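Plutedby: a used SUV and wagon spec list

Hi, and welcome to my car spreadsheet, which got so far out of hand that it now has a README. I'm Ivana Saavedra. I started this when I was shopping for a family car and got tired of keeping 14 browser tabs open, and then my sister wanted a copy, and then her neighbor did, so it lives online now.

What's in it

One row per vehicle listing, 1908 rows in all, covering 185 different model and trim combinations. Everything is mid-size SUVs and wagons, gas engines only (hybrids are on my wish list, see the end). The listings came from two dealer groups, Wisport and Rattanakul, who were both nice enough to send me their old inventory exports when I asked. Wisport's came through clean. Rattanakul's had every price typed in as text with a dollar sign and sometimes the word "firm" after it, so that was a fun weekend!

Files

listings.csv - the big one
trims.csv - one row per model and trim, with the specs
notes.txt - my own grumbling, read it if you like that kind of thing

The two tables join on trim_id. If you open them in a spreadsheet program, please import that column as text or the leading zeros will vanish and nothing will match. I did this to myself twice.

Columns people ask about

tow_lbs is the maker's top rating with the factory tow package. If a listing doesn't mention the package, look at has_tow_pkg, and if that one is blank it means I don't know.

seats is what the car was sold with, so a captain's chair version and a bench version of the same trim get separate rows in trims.csv.

cargo_cuft is measured behind the second row, with the third row folded if there is one. Brochures love to quote the number with everything folded flat, and I left that one out on purpose because I never once drove a car that way.

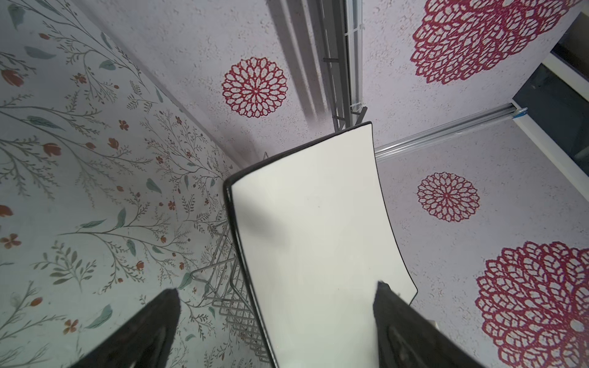

price_ask is the asking price, before tax and fees. I have no idea what anybody paid in the end. Please don't use this column to tell your uncle he got ripped off.

color is whatever the dealer typed. I merged the obvious misspellings but kept the fancy names, so you'll find "white", "arctic white" and "pearl" as three separate things.

Known problems

A few wagons are filed as SUVs, mostly the tall ones with plastic cladding. I went back and forth on those and then got bored. Mileage is missing for most of the older Rattanakul rows. Also, there's a trim called Narow in the listings that I can't find in any brochure, and I suspect it's somebody's typo that got copied down the column. I left it in with a flag in the check_me column.

Using it

Take it, chart it, fix it, whatever you want. A mention is nice but I won't chase you. If you find a mistake, send me the row number and where you found the right value, and I'll get to it after dinner some night.

Last update: 22 June 2019. Hybrids are next, hopefully by January, if I can figure out what to do with the mileage ratings.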